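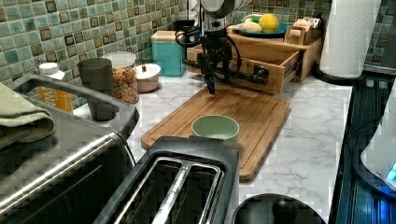

Wernivow breakfast project opens to every household in Wustden this November

2021-08-24

Wustden is getting a town-wide breakfast! From November, the Wernivow food project will open its free morning cookery sessions to anyone who lives in the town, whatever their age and however little they cook. Until now the sessions have only been open to families with children at the two primary schools, and the waiting list has been growing ever since word got out about the plum porridge.

The new programme is called Skikeo, and it will run from the old Mikkelsen bakery on the corner of Mill Row. The building has stood unused since the bakery moved out to larger premises, and the Mikkelsen family have agreed to let Wernivow have the ground floor at no rent for two years. The big front window stays, and so does the long shelf where the loaves used to be stacked. The old counter is coming out to make room for tables.

There will be 50 places at each session. People can book for themselves, for a household or for a group of neighbours, and children are welcome as long as an adult comes with them. Sessions start early enough for people to get to work afterwards, and there will be a later one for those on night shifts who would like their breakfast at what the rest of us call lunchtime.

What people will cook

Every session is built around one simple breakfast that can be made at home with ordinary equipment. Nothing on the list needs more than a hob, a toaster, a bowl and a chopping board. The opening weeks will cover:

Oat porridge three ways, including the plum one
Toast toppings from tins and jars, such as mashed beans with lemon and mackerel with mustard
Eggs, from soft-boiled to a thick potato omelette that keeps well for the next day
Soda bread, mixed and baked in the time it takes to lay the table
Arepas, the Colombian maize cakes that were far and away the favourite in last year's sessions

Everyone eats together at the end, and whatever is left goes home with the people who made it. Recipe cards are free to take away. They are printed in large type, with a blank side for people's own notes and changes (and people do change them — the soda bread card is now on its fourth version, and the caraway seeds have been in and out twice).

Catalina Zapata, who founded Wernivow and still leads most of the sessions, is delighted that the doors are opening wider.

"I started with one borrowed hob and a bag of maize flour in a school hall, and I really thought we would be making toast for the same few families for ever," she said. "Then the grandparents started turning up, and then the neighbours of the grandparents, and I had to tell people there was no room. I hated that. Now we have a proper kitchen on a street everyone walks down, with a window so you can look in and see what's cooking, and I can't wait to get the first pan on!"

She added: "Breakfast is a lovely meal to learn on. It's quick and it's cheap, and if you burn the toast you put in another slice. I've met people who hadn't cooked a thing in years and who now make omelettes for their whole landing. One gentleman brings me a jar of his own marmalade every time he comes, and it gets darker and more bitter with each batch. I love it."

How the work is being paid for

The town's summer fair raised enough to buy the ovens and the large sink, and a public appeal is now open to pay for the rest of the fitting out. 400 households have already given something, whether money, pans or a day's painting. Wernivow hopes to bring that to 1000 before the doors open, and gifts of any size are welcome. The list of things still needed is pinned up in the bakery window and includes mixing bowls, bread tins, tea towels, a second kettle and stacking chairs in good order.

Local growers have been very generous too. Three allotment sites have offered their spare fruit and vegetables through the autumn, and the plums for the opening week are already stoned and in the freezer. Flour will come from the mill at the north end of town, which has also offered to show groups round so that people can see how the oats are rolled.

Getting in and getting about

The entrance on Mill Row is level with the pavement, and the doorway has been widened. Two of the worktops will be at a lower height for anyone who prefers to cook sitting down. There is a toilet with handrails on the ground floor, and pushchairs can be left by the side door. The 2 bus stops just across the road.

Ingredients for each session will be listed on the booking sheet, so that anyone with an allergy can see what is planned and ask for something different. There will always be a dish without meat, and oat drink will be on hand as well as milk. Please mention any nut allergy when booking, as the granola session will be kept apart from the others.

How to book

Booking opens in the last week of October, at the library desk and at the bakery itself. Places are free, and there is no need to bring anything except an apron if you have one and a tub with a lid for leftovers. Anyone who would like to help run a session, or who has a family breakfast they would like to teach, can leave their name at either place and Catalina will ring them back. She is especially keen to hear from people who know how to make good flatbreads, congee or kedgeree.

An open morning will be held before the first session, with tea, warm soda bread and a look round the kitchen. The date will go up in the window as soon as the plastering is done.

Notes for editors

Wernivow is a community food project based in Wustden. Skikeo is the name of its new breakfast programme at the former Mikkelsen bakery, Mill Row.

Catalina Zapata is available for interview, and reporters are welcome at the open morning. Requests can be left at the library desk, marked for Wernivow. Please say if you would like to stay and eat.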